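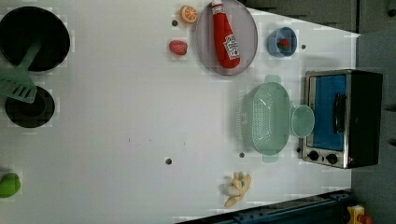
By the Baltau cell desk
Opinion | November | 5 min read

The most useful tool in our robot cell is a damp cloth, and the second most useful is a sheet of paper taped inside a cupboard door. I have worked on the Pollmont cell for long enough to have argued with people about both. My view is that we spend too much effort on the arm and too little on the table it works over.

The table at Pollmont is a toy kitchen. It has a white top, a toaster oven, a black pot, a colander, and play food that goes wherever the day's task sheet says. People who come from the factory side tend to smile at it. Then they try to set it up the same way twice, and they stop smiling.

A fixture plate in a factory has pins. A part goes on the pins or it doesn't go on. A toy colander has no pins. Someone puts it down where it looks right, and the next person puts it down where it looks right to them, and the difference is a finger's width. The arm then misses a handle it was catching before lunch, and the fault log says gripper.

I went through our fault log for the spring. It had 204 entries. Most were put down to the gripper, the wrist or the software, and in most of those the fix written beside it was some version of "reset table and rerun". Nothing had been repaired. We were blaming the machine for our housekeeping.

My first argument is that the table should be treated as part of the machine. It should have a drawing and a check at the start of each shift. If a prop is swapped for another that is near enough the same, that should go in the book just as a new cable would. We replaced a spatula last year with one that looked identical and was slightly more flexible, and we lost an afternoon to it.

The second is about the surface. White is a good colour for a table until it has been leaned on for a month. Ours would pick up grey smears where the pot slides, and the top has small dark holes in it as well. A smear near a hole can bother the vision software, and the quick answer is to turn the threshold down. I am against this. Every threshold turned down to suit a dirty table has to be turned back up by someone who doesn't know why it was moved. Wipe the table first.

The third is the rail. On our cell the Velov carriage gets a full service every 13 weeks, and it gets it on time because the supplier's sticker says so. Crumbs of plastic from the props get into the same carriage long before that. I would put a brush along the rail at the end of each shift and leave the long service as it is. It takes 2 minutes. The Hirose controller beside it has its filter looked at far more often than it needs, for no better reason than that the filter is easy to reach.

There is a fair case against all this. A home is untidy, and if the robot is meant to work in one, the table ought to move about a bit. I agree with the aim. But there is a difference between moving the toy ketchup bottle on purpose and writing down that you moved it, and finding out later that it had wandered. The first tells you what the arm can cope with. The second tells you very little, and you still have to pay for the hours.

The other complaint is that the checks are dull. They are. Changing a gripper pad is more interesting than checking where a plate goes, and it looks better on a worksheet. I have changed pads that had plenty of life left in them — I wanted to be seen to have done something.

If I were setting up the cell again I would do the table before the arm was even unpacked. I would mark the places for the big items under a clear sheet, keep the small food in a tray with a list, and give one person per shift the job of signing for it. The budget for that is a roll of tape and a pen.

Recent from the Baltau cell desk
Why we stopped sharing one toolbox between cells
Velov carriages: grease or dry?
Reading a Hirose fault code without the manual
Pollmont shift notes, and who they are for

We use cookies to remember your settings and count visits. By continuing to browse you accept this. Manage cookies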